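**Caderno de bancada, maio, 14h40**

Mesa de tampo claro, cantos arredondados. Assunto: tela bege sobre o suporte branco de arame. Continuação do lote Dunbar, amostras pequenas.

Antes de montar, passei pano seco no tampo e conferi os grampos metálicos dos cantos.

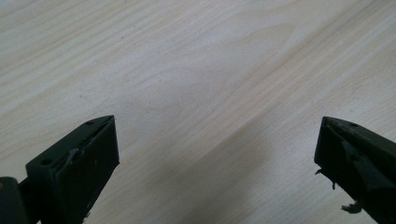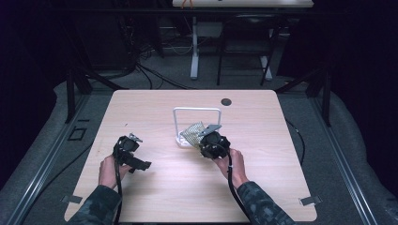 Suporte: base plana, arco vertical. A base desliza no tampo quando a tela é puxada de lado; puxar para baixo primeiro, depois ajustar a lateral. Testei fita dupla face da Pomach sob a base e descartei, deixa cola no verniz e dá mais trabalho limpar do que segurar.

Tela: trama cruzada, amarrota fácil. Guardada dobrada, chega à mesa com vinco e não assenta no arame. Passar a guardar enrolada, no tubo da Drorent. Quem cortar material novo, deixar 20 mm de sobra em cada lado; com menos que isso a borda escapa do arco.

Registro do rolo atual:

- comprimento inicial: 1.169 cm
- consumido até hoje: 344 cm
- saldo: 825 cm
- corte padrão: 40 cm

O saldo dá 20 cortes, com 25 cm de resto. Não emendar o resto, vai para treino.

Luz: a sombra no meio do tampo atrapalha a leitura da trama, o bege se confunde com o veio da madeira. Experimentar a luminária do lado oposto antes de pensar em trocar a cor da tela.

Pendências:

- pedir à Clostbridge um segundo suporte, base mais pesada se houver
- etiquetar o tubo com o saldo acima
- repetir a montagem com a tela enrolada de véspera e anotar se o vinco some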